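Gorkiron Sill

The Gorkiron Sill is a sheet of dolerite lying between beds of sandstone and mudstone in the Toprak basin. It is exposed along the eastern side of the Jetska valley, where the river has cut through the whole thickness of the sheet, and again in a disused quarry at Wernier. In the valley the sill is 30 metres thick. At Wernier only the upper part can be seen.

Geology

The rock is dark grey when fresh and weathers to a rusty brown. It is made up mainly of plagioclase feldspar and pyroxene, with small amounts of iron-titanium oxides. Grain size is coarsest a little above the middle of the sheet. At both contacts the dolerite passes into a fine-grained chilled margin, which shows that the magma was forced into rock much cooler than itself. The mudstone above the upper contact has been baked to a hard, splintery hornfels.

The presence of a baked zone on the upper side is the main evidence that the body is a sill and not a buried lava flow. Older maps of the Toprak basin marked it as a lava.

Jointing

Cooling joints divide the sheet into upright columns, most with five or six sides. The columns are widest in the lower third, where they reach 80 centimetres across. Higher up they are narrower and less regular – in places the joints curve or fan out, and single columns are hard to follow for more than a few metres. Faint bands at right angles to the column axis mark the steps by which each joint grew inward from the cooling surface.
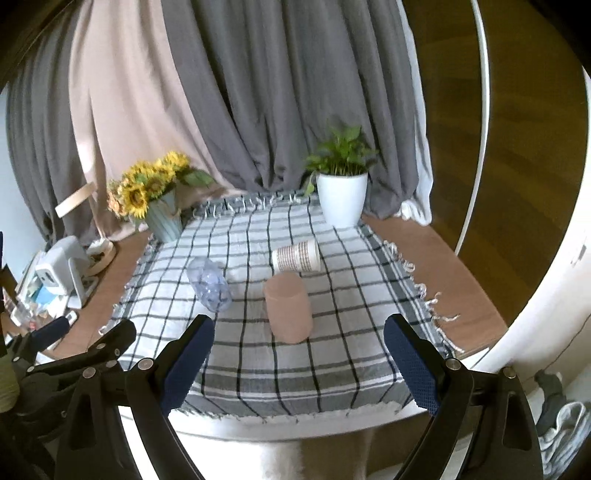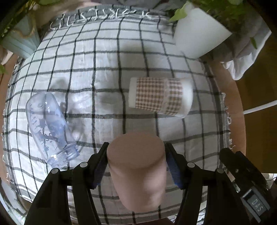
Tabletop views, each with a gripper and a pink or beige-pink object.

Age and relations

The sill cuts the lower sandstone at a low angle and climbs to a higher level towards the north in 3 steps. It is itself cut by a set of thin calcite veins. No feeder dyke has been found, although four narrow dykes of similar make-up crop out south of Wernier. Their link with the sill has not been shown.

Exposure and access

The valley section is best seen from the footpath on the west bank. Low water leaves the lower contact clear of the river, but in February it is commonly flooded. Loose blocks fall from the upper columns after frost. The quarry floor is partly filled with water, and its northern face is overgrown.

See also: Columnar jointing; Dolerite; Contact metamorphism; Toprak basin

This page was last edited on 13 Aug 2025.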